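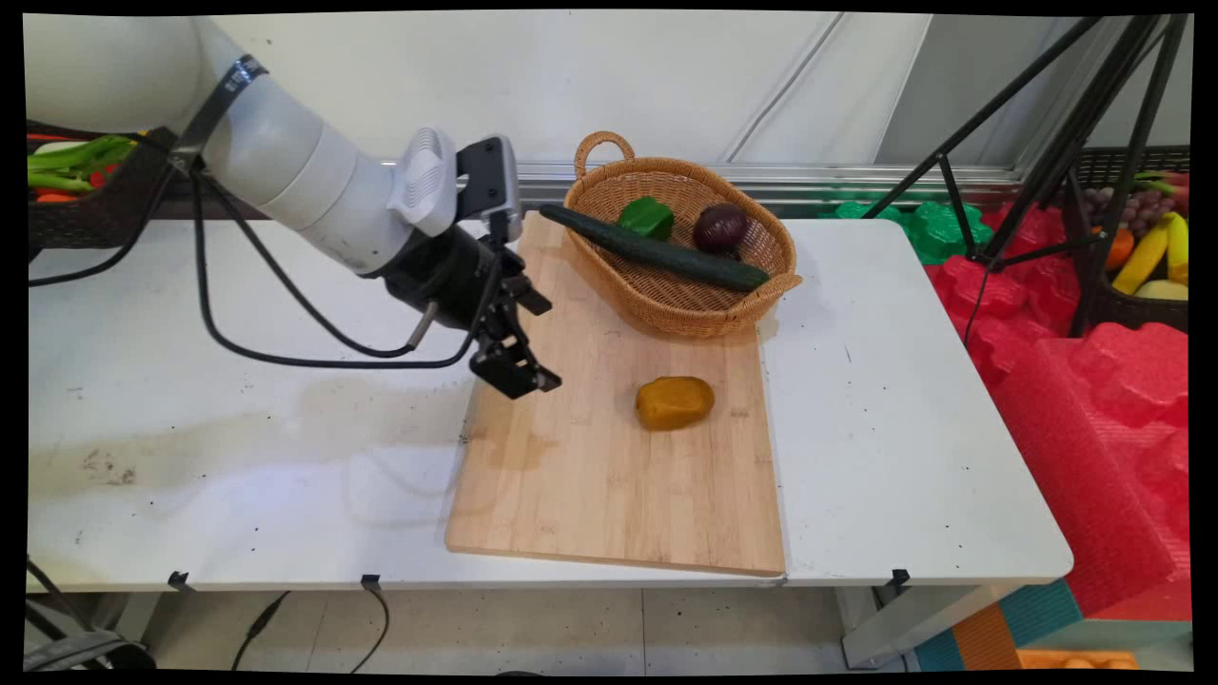

Wemalar Two-Finger Gripper Kit: a Long Review From a Shared Workshop

Last updated: November

I should say at the start that I didn't want this kit. I had a pair of fingers I'd printed myself, driven by a hobby servo, and they worked about as well as you'd expect. Our shop in Uvbridge voted to replace them, I lost, and the Wemalar kit arrived in a box much too big for it. I ended up doing most of the assembly, so I also get to do most of the complaining.

The kit costs $400. For that you get the gripper body, two parallel fingers, an adapter flange, a small camera with a bracket, one cable for the camera, one for the gripper, and a bag of screws in three sizes that look like two sizes. You supply the arm. Ours is a Borkine, bought used before I joined, and it's on the maker's list of supported arms.

What it's supposed to do

The product page promises "kitchen-ready manipulation in an afternoon." I don't know what kitchen-ready means and I don't think the person who wrote it does either. The pages behind the slogan are more modest. They say the fingers open and close in a straight line, that you can set a force limit, and that the camera will help you line up a grasp. Those are things I can test.

Our test bench is a white folding table with a bamboo cutting board set diagonally on it, and the job is moving produce between the board and a wicker basket. Potato, onion, bell pepper, cucumber. It's a boring task and it's a good one for a review, because the shapes are all annoying in different ways and none of them has a flat side where you'd like one.

Putting it together

The afternoon in the slogan was most of a weekend. Some of that was us. A fair amount was the manual, which shows the flange going on before the cable is routed. Do it in that order and you'll take the flange off again.

The bolt pattern matched our wrist on the first try, and I'll give them credit for that. The threads are clean. The fingers slide without any grit or wobble I could feel by hand, and the whole assembly is stiffer than my old one by a wide margin. I pushed sideways on the fingertips harder than I'd want a visitor to and they came back to the same spot.

The camera bracket is worse. It puts the camera on top of the gripper and the angle is fixed. If you want to look further out past the fingertips you're filing a slot in it or printing your own. There's a second set of holes that turns the camera 90 degrees, and I can't come up with a use for it.

Cables

This deserves its own section and doesn't get one in the manual.

The camera cable is thin and gray and runs down the side of the gripper body. It's fine there. The trouble starts above the wrist, where everything has to get back along an arm that bends in several places. The kit includes no clips, no sleeve, no strap, nothing. We have a black strap around the upper part of the arm and let the cables hang in loops from it. It looks sloppy and I've been told so by several people who have never routed a cable on a moving joint.

You need the slack. Pull it tidy and the wrist runs out of cable at the far side of the table. Leave too much and a loop can drag across whatever you're trying to pick up. We knocked the onion off the table twice that way while sorting out the length. A $400 kit could include a strap and a drawing.

The software

Condori makes the control software, and a license for it comes with the kit. It installs without drama. It found the gripper right away and the camera on the second attempt, after a restart.

After that I have mixed feelings. The manual control page is good: a slider for opening, a slider for force, a big stop button. I use it constantly. The "assisted grasp" page, which is what the advertising is all about, draws an outline around the thing it thinks you want and suggests a position for the fingers. With the bell pepper it was right nearly every time. With the potato it often wanted to grab the long way, end to end, wider than the fingers can open. It would then report that the object was too large. The object was a potato lying on its side.

You can correct this by hand and save the correction. You then have to do it again if the board gets moved. I asked their support address whether this was expected and received a link to the page I was asking about.

How it grips

This is what I'd want to know before spending the money, so I'll go through it by vegetable.

Potato: good once it's lined up across the narrow side. The fingers come down, close, hold. It will roll if one finger touches first, and there's no easy fix except a slower close.

Onion: good at medium force. Round things center themselves a little between flat fingers, more than I had guessed.

Bell pepper: good at low force. Turn it up and the pepper squirts out sideways.

Cucumber: poor. Grab it anywhere but near the middle and it tips, and with a long cucumber the free end swings into the basket handle. Getting one out of the basket at all takes patience. It lies across the top with one end over the rim, and the arm has to come in past the handle to reach the middle. We do it by hand control. I wouldn't try to show it off with the assisted page.

The fingertips are smooth. I think that's the single biggest mistake in the design. A strip of thin rubber helped everything on the list above, and I put it on after the first evening and haven't removed it. Wemalar sells textured tips separately. Of course they do.

Wear

The software keeps a cycle counter and ours read 3,157 when I sat down to write this. Nothing has broken. The fingers still close square. One flange screw had backed out slightly when I checked, so I've put threadlocker on the lot.

The box says to inspect the fingers every 2,000 cycles, and the manual says what to do in a single line: "Inspect fingers." For what? I looked for cracks and play and found neither. If there's a part inside that needs grease I'd like to be told.

The table is a weaker link than the gripper. A folding table flexes when the arm stops suddenly, and ours has a seam between sections that I try to keep the board away from. If you're copying our setup, spend on the table first. Clamps, a heavier top, whatever you have. I'd bet that a good part of what people describe in the forums as poor repeatability is furniture.

Is it worth it?

Compared with the printed fingers, it's better in every way that has to do with hardware. I argued against buying it and I'd have a hard time arguing for going back. My old pair couldn't hold the onion without flexing.

Compared with what the page promises, no. The assisted grasp is a feature I'd describe as sometimes handy. If it's the reason you want the kit, wait. If you already have a supported arm and you're comfortable driving it yourself, and you've got a roll of rubber and some patience for cable routing, you'll get use out of this.

I'd also look hard at whether you need the camera. Without it there's one less cable, a lighter wrist, and nothing lost on the manual page. Wemalar doesn't sell the kit without it at the moment. I asked about that too and I'm still waiting.

Good: stiff body, clean threads, force slider that does what it says.
Bad: smooth tips, fixed camera bracket, manual, no cable hardware.
Would I buy it with my own money: at half the price.

Cinzia Zuccaro

Comments

benchrat_lou
We have the same kit on a different arm and the potato thing drove us up the wall. Try turning off "prefer long axis" in the Condori settings. It's buried under Display for some reason. Fixed most of it for us.

Cinzia Zuccaro
Under Display! I went through every page except that one. Tried it tonight and it's better, still not great when the potato is near the edge of the board. I'll leave the review as it is, because a setting that matters that much shouldn't be in there.

oldmill_shop
Think you're being hard on the assisted page. Ours has been solid with fruit, apples and oranges mostly. Maybe don't judge it by a cucumber.

pvk
What rubber did you use on the tips? I tried bicycle tube and it left black marks on everything.

Cinzia Zuccaro
Silicone sheet, the thin kind sold for lining drawers, with double-sided tape. The tape lets go every so often. No marks so far.

marta in the basement
Half price is about right. I bought the textured tips and they're fine but they are just rubber.

Related

Borkine arms, used: what to check before you pay
Printed gripper fingers, three attempts
Force limits for people who don't like math
Cable slack on small arms
A heavier top for a folding table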